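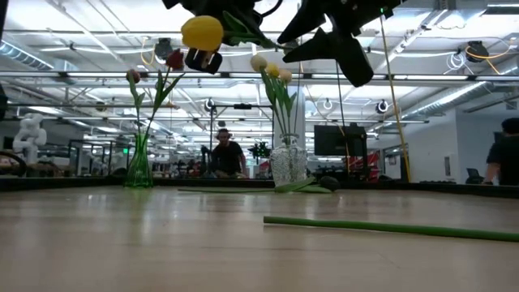 Subject: Re: Order of events and entry cap for the spring meet

Hello all,

I read through the draft for the April masters meet at Inness and have a few comments. Most of it is fine with me. The two things I would change are the entry cap and where the 50 free sits in the program.

On the cap: we had 235 swimmers last time and the meet ran long. The warm-down lanes were full by the middle of the afternoon and two of the heats in the 200 IM went off with empty lanes while people were still looking for their caps. I would hold the cap at 235 and close entries when we reach it. If we keep deck entries, they should be for relays only.

On money: the pool bill for the day is 2982 dollars, including the guards and the extra hour for setup. Konder has the 750 dollar deposit already. The balance is due the week before the meet, so entry fees need to be in by then. I don't see any reason to raise the fee this year.
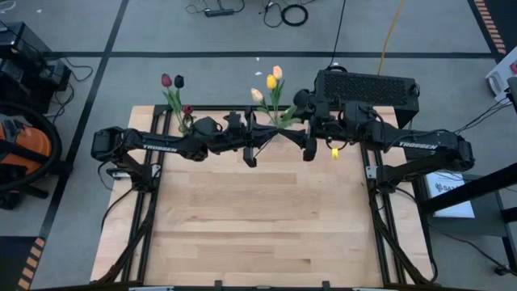 Rebelo wrote:

> We would like the 50 free moved to the end of the session. Half of our
> people swim the 50 and the 100 fly, and with the order as drafted they
> get one event between them. At the end of the day the sprinters have had
> their rest and everybody is on deck to watch. We also ask that heats be
> seeded slowest to fastest, mixed, by time only. Seeding by age group gave
> us a lot of heats with three people in them.

I agree about the seeding. Mixed heats by time make for better races and a shorter day, and the results can be sorted by age group afterward.

I'm less sure about putting the 50 last. It has the most entries of any event, and the timers are tired by then. Last year we had watches disagree by more than half a second in the final heats of the 200 free, and in a 50 that would change the places. My suggestion is to swim it right after the break, with a fresh set of timers, and put the 100 fly second in the morning. That leaves the whole break between them, plus the breaststroke events.
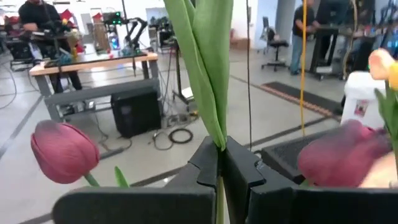 Artificial tulips, close up.

A note on relays. Gudari asked whether a swimmer can be on both a men's and a mixed relay. Yes, as long as the cards are turned in before the break. Please print names and ages on the cards. Some of the ones we got last year could not be read.

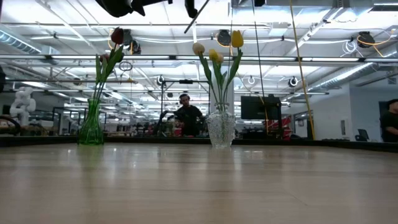
Awards will be given out twice, once at the break and once after the last relay, so people with a long drive can leave early. Ribbons go to the top six in each age group and the high point plaques are at the end. The awards table will be by the lobby doors, out of the splash this time. If anyone has vases to lend for it, a tall green one and a shorter clear cut-glass one would look good together, with tulips in both like the ones in the last picture. Please put your club name on the bottom with tape.

Each club owes us two timers per session. Inness and Konder have sent theirs. I still need them from Rebelo and Gudari, and someone to run the clerk of course desk in the morning.

Send any other changes to the list and I will post the final order of events once we have settled the 50.

Meet director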